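Search this site Enter keywords Go

Print this page | E-mail this page

Two-arm bench cells: weekly inspection checklist with comments
Gredasitz site, Balogun hall. Inspector: Brenda Alarcón. Inspection day: Wednesday, before first power-up.

1. Arm mounting
Check each base clamp and rail bolt by hand, then with the torque key. Result: pass.
Comment: mark the bolt heads with paint pen after tightening. Last month's marks had worn off on one side.

2. Shared reach
Both arms can reach the middle of the bench. Joint limits must be loaded from the cell file before either arm is enabled. Result: pass.
Comment: approach speed where the two grippers can meet is capped at 100 mm/s. The old Dratthorpe sheet gave 300 and must not be used.

3. Cable loops at the wrist
Move each wrist through its full travel with drives off. The loop must not snag, pull tight or touch the work surface. Result: pass with remark.
Comment: a loop that hangs below the wrist is acceptable if it clears the tallest item on the bench by 10 mm. Measure it – do not judge by eye.
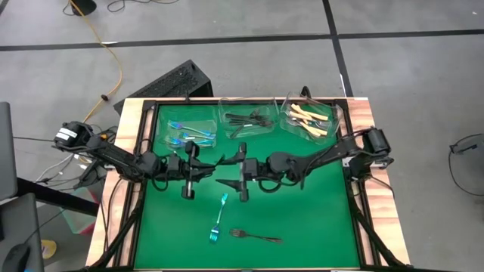 4. Cables on the floor
Power and signal leads should follow the bench leg and leave by one route. Leads crossing open floor need a cover strip. Result: action.
Comment: leads to the base motors are to be tied back before the next shift. Coil spare length away from the walkway.

5. Work items
Cutlery for the sorting task stays in its containers at the far side until the run begins. Count forks and knives back in afterwards. Result: pass.
Comment: metal items with sharp tines are handled by the operator only when both arms are disabled.

6. Emergency stop
Press, confirm both arms lose drive, reset, repeat from the second button. Result: pass.
Comment: the Gemon controller logs each press. Clear the log at 1,000 entries, after saving a copy.

7. Floor marking
Tape edges flat, lines unbroken where people walk. Result: pass with remark.
Comment: replace lifting tape in full lengths – patches peel again within days.

Open actions: item 4. Re-inspect before the cell is released. Signed sheet to be kept in the Balogun hall folder until the August review.

Print this page | E-mail this page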